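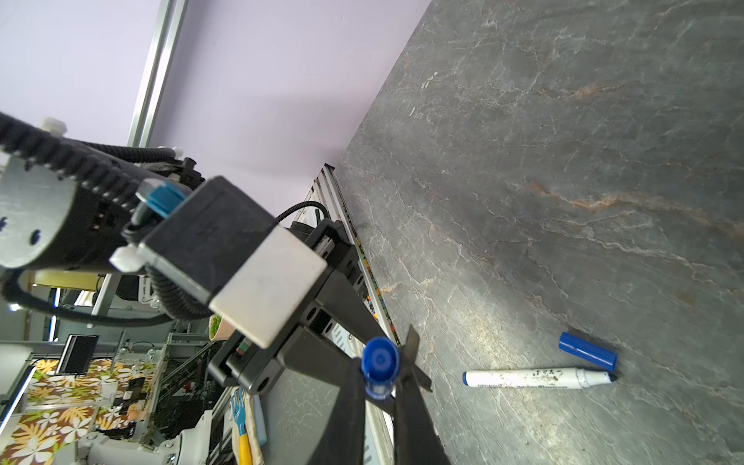 Calimlim cell: shopping notes and data card

I keep this file next to the marker-capping recordings so the next person asking for money knows what the setup takes. It covers one cell: 2 arms, 2 wrist cameras, a stone-look tabletop and an aluminum frame.

What I'd budget for first

Spare gripper fingers! I left them off the Peltedari order and regretted it by October. Order them with the arms, and get extra cable clips too (they're cheap and they wander off). Gilteck quoted us up to 8 weeks on wrist camera modules, so don't wait for one to die.

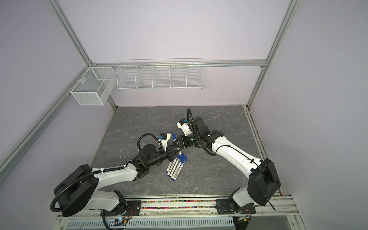

Markers are the other running cost. Caps crack, barrels get smudgy, and I replace them by the box. I set aside $2000 a year for markers, cables and baskets — boring stuff, but it goes fast.

Still undecided

Vetgate wants us on a service plan. I'd put that money toward a second cell, but I haven't priced the frame yet. Numbers go in budget.csv when I have them.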